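Keeping a Stone-Look Tabletop Clean

Marble-patterned tops come in real stone, laminate and printed vinyl, and each one needs something different. Check the maker's label or the receipt before you buy a cleaner. If you can't find either, treat the top as the most delicate of the lot.

For daily cleaning, mix 500 ml of warm water with 2 drops of dish soap. Wring the cloth out well, wipe with the pattern, then go over it again with plain water. Dry it with a towel. Soap left behind turns into a dull film, and most people blame the table.

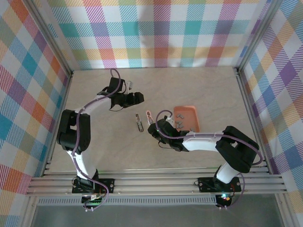

Beige marble pattern with plaid fabric around it.

Light patterns hide crumbs and show coffee. Blot spills right away and don't rub. For a dried ring on laminate, make a paste of baking soda and water, leave it for two minutes and wipe it off. Skip vinegar and lemon on real marble, as acid etches the surface.

Fabric near a work surface picks up grease and dust. Vacuum it with the brush attachment every couple of weeks. Wash cotton prints in cold water, inside out, and test a bright color on a white rag first. I wash mine in February and again in the fall.

Metal posts and legs need only a dry microfiber cloth. Fingerprints come off with a little rubbing alcohol.

Kibet Athumani wrote in to ask about scratches in vinyl. Light ones can be buffed with a car wax. Deep ones stay.

Updated November 15, 2021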